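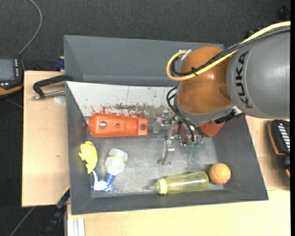
Trikano's first reply was that the scuffing is cosmetic and the bin is fit for use, so could we please close the ticket. The second reply was the same with a link to their cleaning sheet.

**Status:** reopened, Saturday, February 14, 2026
**Item:** large parts bin, dark grey, sloping walls
**Problem:** whitish sloping panel at the back of the compartment is scraped and flaking along its lower part

Not closing it. Cosmetic is a scratch. The lower part of that panel is heavily scraped, and there are dark red, brown and grey patches coming away in flakes. The top of it is still whitish, so I know what colour it's meant to be. The bin floor is worn too, pale scuffs and stains all over, but I can live with a stained floor. Flakes end up in with the parts.

**Tried so far**

1. Warm water and dish soap, soft cloth. Floor no better. A bit of grime off the panel, or I was being hopeful.
2. Valenon cleaner, diluted as per the label. Stains on the floor stayed where they were. Two goes at it, then I stopped — I'm not rubbing at a panel that's already shedding.
3. Checked the invoice. The bin was 1 of 8 and the lot came to $2,836. For that money I'd expect the panel to hold its colour.

**Suggested by Rashti (the reseller), not tried**

Sand it back and repaint. They quoted $200 for it and couldn't tell me what the red and brown stuff is. Could be old coating, could be residue off whatever's been stored in there. I'd want to know which before anyone takes sandpaper to it. Their other idea was a Gandetska liner, and all a liner does is hide the flaking until it gets underneath.

The orange-red plastic part on the bin floor was also put forward as the source of the red. Maybe. The patches are dark red and brown, the part is a good deal brighter, and I don't see how plastic leaves grey flakes behind. Happy to be shown otherwise.

**Wanted from Trikano**

- what the panel is coated with, in writing
- whether the panel comes out on its own or the whole bin has to go back
- price of a replacement panel, if there is such a thing

The empty section behind the panel has plain walls and I've no complaint about it. Please don't send the cleaning sheet again.

**Next check:** end of February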